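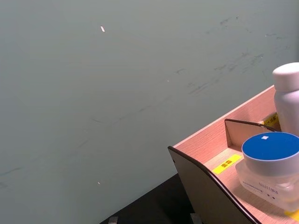

El silencio, a 1.439 euros

Los retiros de meditación se han convertido en un producto de temporada alta. Pasé cuatro noches en uno y sigo sin saber qué compré

A las cinco y media de la mañana suena un cuenco en el pasillo y veintitantos adultos con trabajo estable se levantan a no hablar. La casa se llama Etbridge, aunque está en un valle donde los carteles de la carretera anuncian miel y leña. El nombre lo eligió la empresa propietaria, Gulteck, que antes de dedicarse a la vida interior organizaba convenciones de ventas. Conservan de aquella época los percheros con número y una puntualidad feroz en las comidas.

El programa que contraté, «Umbral», cuesta 1.439 euros e incluye cuatro noches, pensión completa vegetariana, una manta que hay que devolver y dos entrevistas individuales de 20 minutos con una instructora. No incluye el cojín. El cojín se alquila o se compra en recepción, y el modelo Torley, relleno de cáscara de trigo sarraceno, se ofrece con una seriedad que en otros sitios se reserva para los audífonos.

Llegué con prejuicios y conviene declararlos. Desconfío de cualquier tradición que aterriza en Europa sin sus funerales, sus dietas incómodas y sus obligaciones con los vecinos. Desconfío también de la palabra «herramientas». En la charla de bienvenida la oí once veces, casi siempre seguida de «para la vida diaria», como si alguien meditara para la vida semestral.

La instructora, Janaína Coutinho, es de lo mejor que tiene la casa, en parte porque no parece haber leído el folleto. Aprendió a sentarse con una maestra zen en el interior de Minas Gerais, en un templo con goteras donde los residentes fregaban más horas de las que meditaban. En mi primera entrevista le pregunté qué debía esperar de los cuatro días. «Dolor de rodillas», contestó. Le pregunté por la paz mental que promete la página web. «Eso lo escriben en la oficina».

Y duelen las rodillas. Las sesiones son de 40 minutos, de cara a la pared, con un intervalo para caminar despacio en círculo. El primer día pensé en facturas. El segundo, en una discusión de hace nueve años que, revisada con calma, sigo ganando. Al tercero hubo una media hora, por la tarde, en la que no me pasó nada y me pareció bien. No sé si llamar a eso experiencia espiritual. Una siesta bien colocada produce efectos parecidos y no obliga a devolver la manta.

El problema empieza a la hora de la venta. La última noche, levantado ya el voto de silencio, una coordinadora presenta el «itinerario Yakubu»: siete niveles, cada uno requisito del siguiente, con un certificado al final que habilita para facilitar el primero. Quien llegue arriba podrá, por tanto, acompañar a otros a subir. He visto ese dibujo antes, con detergentes. Para reservar plaza en el segundo nivel se pedían 400 euros de señal, no reembolsables, y había un datáfono junto a la tetera.

Pregunté qué relación guardaban los siete niveles con alguna escuela concreta. Me dijeron que el método era «transversal». Insistí: ¿había un linaje, un maestro, unos textos? Había un cuaderno. Lo compré. Trae citas sin fuente, varias de ellas de apariencia budista, una que juraría haber leído en un sobre de infusión, y muchas páginas con líneas para escribir.

Es justo decir que casi todos mis compañeros salieron contentos. Una enfermera de Burgos me contó en el aparcamiento que llevaba desde febrero sin dormir más de cuatro horas y que allí había dormido siete. No tengo nada que oponer a eso. También dormiría mejor, probablemente, con menos turnos, pero de los turnos no se habló en ninguna charla. En Etbridge el sufrimiento es siempre asunto de quien lo padece, algo que se observa, se respira y se suelta — el hospital queda fuera.

Coutinho tiene una opinión sobre esto y la dio sin que se la pidiera, mientras recogíamos las tazas. En el templo de Minas, dijo, lo primero que le enseñaron fue a llevar comida a una mujer enferma de la carretera. Tardaron meses en explicarle cómo poner las manos.

Le pregunté si pensaba seguir trabajando para Gulteck. Tiene contrato hasta la primavera.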